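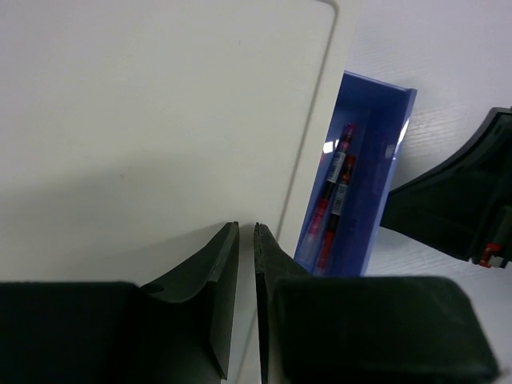
1 min read · 4 replies

Resting time for pancake batter

Mahtab Karimi
Members are advised that the Makori recipe sheet now calls for a rest of 18 minutes before cooking. The earlier sheet gave no rest at all. Comments are invited.

dlukumay
I must disagree. Batter made with baking powder should go to the pan promptly — a long rest costs it lift.

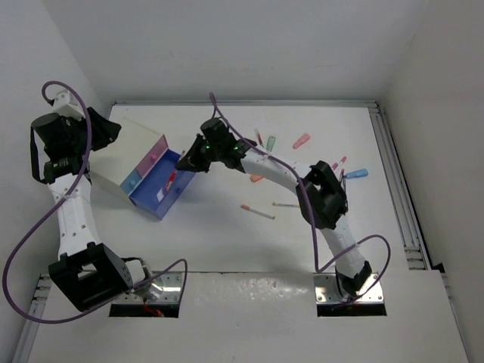 My own pancakes were noticeably flatter after the longer wait. I would ask that the earlier wording be restored.

Stadulthorpe_19
The flour matters. With whole wheat, the rest is needed. With white flour I would side with the previous poster.

Mahtab Karimi
Both points are noted. The sheet will list the two flours separately from November.

dlukumay
That is acceptable, provided the buttermilk version is also reviewed.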